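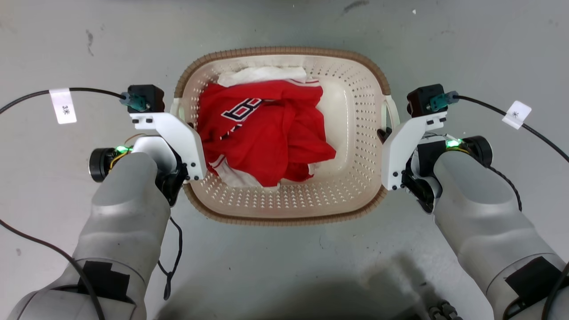
## Le panier qui ne sert qu'à un seul maillot

Je vous avais promis un billet sur la buanderie, et c'est finalement le panier qui gagne. Il est en plastique blanc cassé, tout percé de petits trous, avec un bord beige façon tressé et une poignée à chaque bout. Je l'ai payé 15 euros chez Clellora en août, un soir où j'étais entrée pour des ampoules (je suis ressortie sans les ampoules, évidemment).

Avant, j'avais un grand sac en toile qui contenait à peu près 35 kilos de linge, en tout cas c'est l'impression qu'il donnait dans l'escalier. On le remplissait jusqu'en haut, on n'y pensait plus, et les affaires de sport macéraient au fond. Une horreur ! Avec les petits trous, ça respire un peu, et je vois tout de suite ce qui attend.

Le maillot rouge, lui, a droit à son traitement à part. Les grosses lettres bleu marine bordées de blanc, c'est joli, mais j'ai déjà ruiné un flocage en le passant avec les jeans, alors maintenant :

- à l'envers, toujours
- 30 degrés, essorage doux
- jamais de sèche-linge
- et pas avec du blanc !!

Sur ce dernier point, la maison n'est pas encore au niveau. Il y a encore un truc blanc en boule dessous, et l'an dernier j'ai sorti de la machine une housse de couette rose layette que Wiebke Janssen a récupérée pour son gîte — elle en est ravie, tant mieux.

J'hésite à prendre un deuxième panier pour le blanc. Le sol en béton de la buanderie est froid et pas bien grand, il faudrait l'étagère Birkari que je regarde depuis des mois, mais elle fait 57 cm de profondeur et la porte ne s'ouvrirait plus. Si vous avez une idée pour un coin aussi étroit, les commentaires sont ouverts, je prends tout !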